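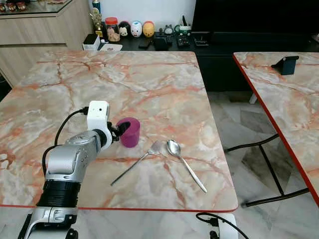 The New Hire Clears the Tables

I spent a day in the canteen at Brustska, a packaging plant that has fed its own people since 2009, and the first thing I learned is that everyone has an opinion about cups.

Cups are the easy part, they told me. A robot arm can close its fingers on the rim of a plastic cup, and off it goes. Forks and spoons are another story! They lie flat, they're skinny, they point every which way, and a marble-pattern tabletop with orange veins running all over it doesn't make them any easier to pick out. So for now the arm from Dolulen gets the cups and a person gets the silverware.

Lunch here means 700 meals over three sittings. Clearing up used to take 38 minutes after the last one, and now it takes 32, which I thought sounded pretty puny until I talked to the crew (six minutes is a sit-down coffee, and I was told so more than once, with feeling).

What surprised me was how the jobs have shifted. One woman who wiped tables for years now sets up the arm each morning, checks its fingers and decides which tables it gets. She got a raise for it, after some arguing. A guy on the dish line is less thrilled. He liked walking the room and chatting with the folks from the press hall, and these days more of his shift is spent by the washer, loading what comes in. I get that. I'd miss the chatting too.

Then there are the little habits. People have started standing their cups upright, away from the plates, and the cooks say diners never did that for them, not even when there was a sign up!

Hours haven't been cut, and the manager says they won't be before April, when the contract with Dolulen comes up for review. Nobody I ate with would bet much on what follows. Marnora, the sister plant across the river, wants an arm of its own, and two of the crew have been asked to go over and train people there. One has said yes. The other is still thinking about the bus ride.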